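Ticket 1669: Average position map wrong after half-time
Product: Cunis match analysis, desktop version
Opened by: Elikem Ofori, assistant coach, Craddock women's team
Handled by: Rosalie Leitner, Fostico support
Status: Solved, with one open point

Problem as reported

Good morning. I use Cunis to tag our matches and to make the average position map for the team meeting. For the match against Kimthorpe, the map puts our striker almost on the same spot as our holding midfielder. I watched the match and she did drop deep many times, because we asked her to, but she was never so deep as this. Our left back is also shown near the center circle, and she stayed wide the whole evening.

The first-half map looks correct to me. The second-half map looks like a mirror of the first. When I ask for the full match, all the players are pulled to the middle of the field. I have tagged 3 matches this month and the same thing happens in 2 of them. The other one is fine.

I have restarted the computer and made the map again. I have also deleted the Kimthorpe map and built it new from the tags. The result is the same. I need it for our meeting, so I would be thankful for a quick answer. 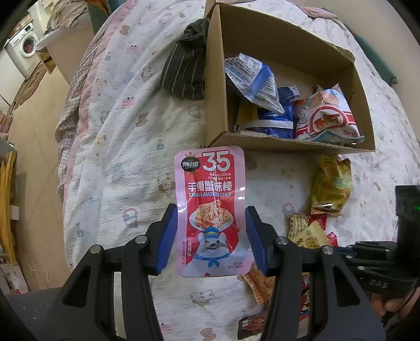

First reply from support, 9:40

Hello Elikem, thank you for the clear report. It sounds as if the program does not know that the teams changed ends. Each tag is saved with its place on the field as you clicked it. At half-time the program must turn the second-half tags around, so that your team always attacks to the right. If this turning does not happen, a striker's positions from the two halves cancel each other and she lands in midfield.

Please check the following and write back what you find:

1. Open the match, then Match settings, then Periods. Is there a line for the second half, with a start time?
2. In the same window, look at Direction of attack. It should say Right for one half and Left for the other.
3. Tell me whether the video is one long file or two files.

Please do not change anything yet. If you change the direction now, the old tags can be turned two times.

Reply from Elikem Ofori, 11:15

1. Yes, the second half has a line, and the start time is right.
2. Direction says Right for both halves.
3. Kimthorpe is one long file. The match before it, where the map is also bad, is one long file too. The good match is two files, because Kanini Mfinanga stopped the camera at half-time.

I did not choose Right for the second half. I never opened this window before today.

Second reply from support, 11:50

This explains it. With two files, the program asks you for the direction when you add the second one. With one file, it asks only at the beginning and copies the answer to every period. It should ask again when you mark half-time, and in your version it does not. I have passed this to Tomos Trevor in development.

How to correct the two matches:

1. Make a copy of the match with File, Save a copy. Work only in the copy.
2. Go to Match settings, Periods, and set the second half to Left.
3. When the program asks "Apply to existing tags?", choose Yes. Choose it one time only.
4. Close the match and open it again. The old map stays in memory until you do this.
5. Build the map again for each half alone, and after that for the full match.

For a quick check, take your goalkeeper. Her dot should be in front of the left goal in both halves.

Reply from Elikem Ofori, 14:05

I have done the steps. The goalkeeper is on the left in both halves, and the left back is at the left touchline again. The striker is now between the lines, a little to the right, which agrees with what I remember from the match. Our number ten is higher than she is, and this was the plan.

One thing is still strange. We made a substitution in minute 70 and our second striker came on. She has only about twenty minutes of play, but her dot has the same size as all the others. Nest Edwards, our head coach, asked me why she looks so important on the map.

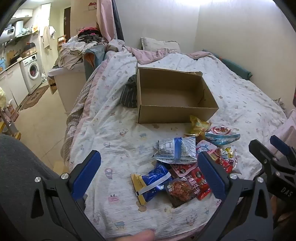

Third reply from support, 14:30

The size of the dot shows the number of touches only if you turn this on. Go to Map, Display, and choose Size by touches. You can also set a minimum number of minutes in the same place, and then late substitutes are left out of the map. Many coaches make one map up to the first substitution and a second one for the rest.

Open point

The missing question at half-time for single-file matches stays open with Tomos Trevor. Until there is a new version, please set the direction by hand in Periods before you start to tag the second half.

Last note from Elikem Ofori, 16:20

I have set the size by touches and made the map in two parts. Nest has it now. You can close the ticket from my side, but please write to me when the correction is ready.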